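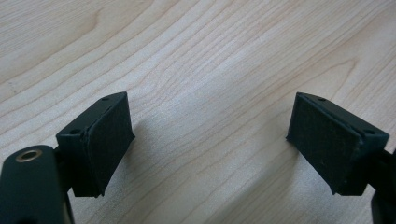 Wood grain on a pale tabletop.

Skuratura Piano Rolls
Release notes and data card, Sunday, May 20, 2018

Skuratura is a collection of 700 short piano pieces in MIDI and MusicXML, all keyed in by hand from printed scores. It leans toward the small stuff that rarely gets recorded: album leaves, barcarolles, teaching preludes, the third mazurka in a set where everyone plays the first. There is some wonderful music in here, and I'm so happy it's finally in one place!

What you get

midi/ has one file per piece, two tracks each, left hand and right hand.
xml/ has the same pieces with fingering, slurs and pedal marks wherever the print gave them.
index.csv has title, composer, key, meter, tempo word, source edition and the initials of whoever typed it.

The zip is called narker-2 for historical reasons (Narker was my old script for splitting the hands, and the name stuck).

How the notes went in

Érica Barros typed most of the waltzes and nearly everything in more than four flats, which she claims to enjoy. Ieva Lukoševičius proofread against the scores and caught a whole page of mine in the wrong clef. Where two editions disagree we followed the older one and put the other reading in the notes column.

Velocities are flat on purpose. Every note is 100 unless the score has an accent, so please don't train anything on the dynamics - they aren't a performance. Tempos are our guess from the marking at the top of the page. Rubato is up to you.

Known problems

Grace notes before the beat come out a bit late in the MIDI files. The XML is correct.
Cross-staff passages are assigned by staff and not by hand, so a few of the nocturnes look unplayable. They're fine, and lovely under the fingers.
Verhoeven's six bagatelles are missing number five. Our copy has a torn page, and if you own a clean one, please write!
Repeats are not expanded.

Loading

Any notation program should open the XML. The older Udeneck viewer stops at 2000 measures, so load the big variation set in two halves.

Still to come

Four-hand pieces, probably in November. Érica has already started on the secondo parts, and I'm typing the primo ones whenever I get an evening free.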